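The black plate has had a long run

Sometime in February a restaurant supply catalog called Trasteo landed on my desk, and I counted the pages given over to black tableware. There were 13. White got 7. The catalog's introduction promised that dark plates "frame the food" and "slow the diner down," and offered no hint of how anyone had measured either one.

I have been hearing claims like these for years. Big plates make you eat more. Small plates make you eat less. Blue plates kill the appetite, red plates make you snack less, and a round plate makes dessert taste sweeter than a square one does. Some of it began with real experiments, often small, and was then passed along through trade shows and wellness columns until the doubts had been rubbed off.

Weidemann, a tableware maker with a sideline in consulting, will sell you a version of this for your own dining room. Its brochure cites a trial with 397 diners who rated the same beet salad higher on a dark plate. I asked for the details and got a two-page summary. The diners ate on different nights. The lighting was changed halfway through. The difference in scores was less than half a point on a scale of ten, and the people pouring the wine knew which plate was which.

"I'd have liked that result too, if I were selling plates," says Morenike Okonkwo, who ran hotel kitchens before she started buying for them. She has heard the pitch from Weidemann, from Zidilis and from a rep at Brusport, whose previous line was gym lockers. Her own tests are less refined. She takes five sample plates home, eats off them for a month and runs them through the dishwasher every night.

Black, she says, is a chore. Hard water shows. Fingerprints show. Sauce that would pass as a flourish on white looks like a mistake, and a matte glaze will pick up gray streaks from cutlery that no amount of scrubbing shifts. Gloss does better with knives and worse with everything else. Her kitchens wiped each dark plate twice before it went out — a cost that never made it into the brochure.

None of this means the color of a plate does nothing. Contrast matters if you have poor eyesight, and there are sensible reasons for a care home to serve mashed potatoes on something other than white. But that is a matter of seeing your dinner. The larger claim, that a glaze can fix your appetite or lift a dull salad, asks a lot of a dish.

Okonkwo placed her last order on a Wednesday, for plain white with a rolled rim. She kept one black platter for cheese.

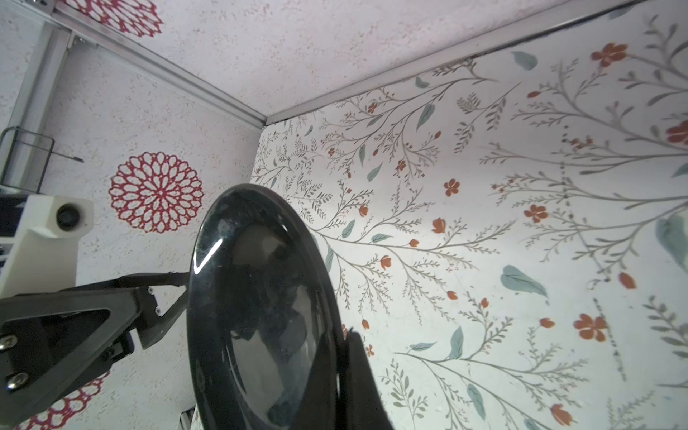 Gloss black shows every smudge and speck.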